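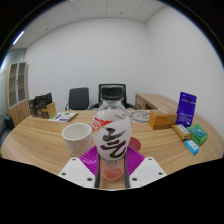
1st August - bottle to coaster, hand-held demos

Task text for this set: pick up the bottle, put it on the dark red coaster, let go, back off. Same wording as the Plesosero set so the two can be merged later. Declan Brunton and I took turns holding the tool.

Start of session: wiped the lens, ran the mapping pass over the whole table, then the gripper calibration (open, close, open, five times). Calibration failed the first time and passed on the repeat. I didn't change anything in between. Noted in case it comes back.

Total recorded 178. After the automatic check 117 left. Most of what got thrown out was tracking loss. The tool sits close to the table for the release and the camera gets little except wood grain if you tip it too far down. Declan holds his wrist higher than I do and lost far fewer. I changed my grip halfway through and mine got better, so the early ones of mine are the ones to look at if anyone wants to rescue any.

Grasp height. We agreed on the label, below the shoulders. Higher up the fingers close on the slope and ride up toward the cap. Two of Declan's are like that and I left them in, tagged "high".

The cup stays where it is for the whole set, next to the left finger on approach. It makes you come in straight. If you swing in from the left you hit it. I hit it four times, all deleted.

Release is where people differ. I open the fingers and wait a beat before pulling back. Declan opens and pulls back in one go. Ding trained on a mix of the two last October and the policy would hesitate with the fingers half open, so for the second half we both did the wait.

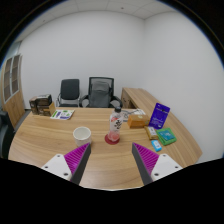
Fingers open, bottle on the coaster.

Snacks and boxes on the right were left alone all session - we want them as background here. Next set they get moved between demos.

Files are on Drododo under bottle_coaster, with the mapping video in the same folder. With the earlier sets that makes 717 for the tabletop group, and Nindetti asked for 600, so we can afford to be strict and drop the "high" ones if they cause trouble.

To do:
- rerun tracking on the rejects with the new map
- check gripper width plots for the first ten, the closed value looks off
- tighten the left finger screws
- ask Declan for his notes on wrist angle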